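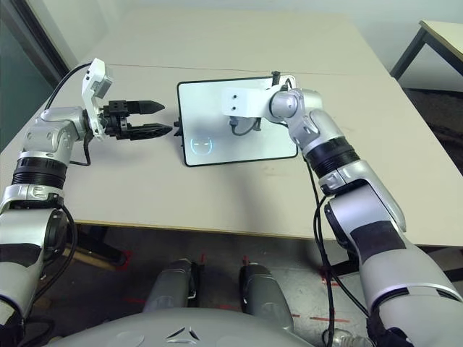 ## 4. Recording a demonstration with both arms

This section assumes you have finished section 3, that the emergency stop is within reach, and that your coffee isn't. It covers demonstrations in which the two arms share a flat object on the table. The tablet task is used throughout, as it is the one everybody gets wrong first.

You will need two people for your first session: one to steer and one to stand by the stop button. The second job looks like doing nothing and should be given to someone who is good at that.

### 4.1 Before you take control

1. Walk round the robot and look at every cable. A cable that arcs is fine. A cable that is pulled straight when the elbow bends will shortly become a spare part.
2. Check that the wrist camera bracket is tight. Use a finger, then the key from the Zatholm kit. Do not use the gripper of the other arm, whatever Ketill Bech may have shown you.
3. Put the tablet where both arms can get at it without stretching. An arm at full reach shakes, and the robot will learn the shaking as faithfully as it learns everything else.
4. Open Usik on the control desk and choose **New task > Two arms**. Give the task a name that will mean something in April. We already have a "test", a "test2" and a "test_final_real".

> **Note:** Usik saves the camera view along with the arm positions. If you lean over the table to point at something, you become part of the lesson.

### 4.2 Taking control

5. Pick up the hand controllers and hold them roughly as the robot's own wrists are held. The closer the match, the smaller the lurch when you connect.
6. Squeeze both triggers halfway and wait for the tone. The arms will now follow you at reduced speed.
7. Move each arm a little, one at a time. If the left arm answers to your right hand, put the controllers down and swap them. Do not try to get used to it – Grímur Thoroddsen did, and his recordings are still in the archive as a warning.
8. Press **Full follow** once both arms behave.

**Caution:** The arms copy your hands and have no opinion about sneezing. Let go of both triggers before you sneeze, scratch, wave or answer the door.

### 4.3 Showing the task

9. Bring the gripper in from the side with the fingers slightly open, level with the edge of the tablet. Coming down from above feels natural and chips screens.
10. Stop just short of the edge. Hold still for a breath, then go on. The pause gives Usik a clean place to mark the start of contact.
11. Close the fingers slowly. Grip force is limited to 400 in the settings file. The upper limit is 500, and the units are Petkov's own, which they have so far declined to explain. Leave it at 400.
12. Keep the other arm still while this one works. If both must move, move them together and in the same direction. Pulling the tablet two ways at once is a different task, and we don't offer it.
13. Open the fingers, back straight out, and return to the start pose. Press **End** only when both arms are at rest.

If you fumble, carry on and recover. A demonstration with a small slip and a sensible correction is worth keeping. One with swearing is also worth keeping, as Usik records no sound.

### 4.4 Keeping or binning

Play the recording back at double speed. Bin it if:

- a gripper touched the screen glass
- you stopped for more than 3 seconds in mid-air to think
- the wrist view is blocked by your own cable
- you would be embarrassed to see the robot do it in front of a customer

Otherwise press **Keep** and put the tablet back, a little off from where it was last time. Changing the angle slightly between runs matters more than people expect. Jarosław Zieliński once taught a whole shift's worth of lifts from exactly the same spot, and got a robot that could lift a tablet from exactly the same spot.

### 4.5 If the arms stop following

| What happens | Try this |
|---|---|
| One arm freezes, tone repeats | Release both triggers, wait, squeeze again |
| Both arms drift slowly | Controllers need zeroing, see 2.6 |
| Gripper will not open | Press **Release** in Usik; never prise it |
| Everything works but Usik shows no recording | You did not press **Start**. Go back to step 8, press it, and tell no one |

Faults not listed go to Tove Bjarnason at the Bretatska desk, with the log file attached. Reports reading "it went funny" will be returned for more detail.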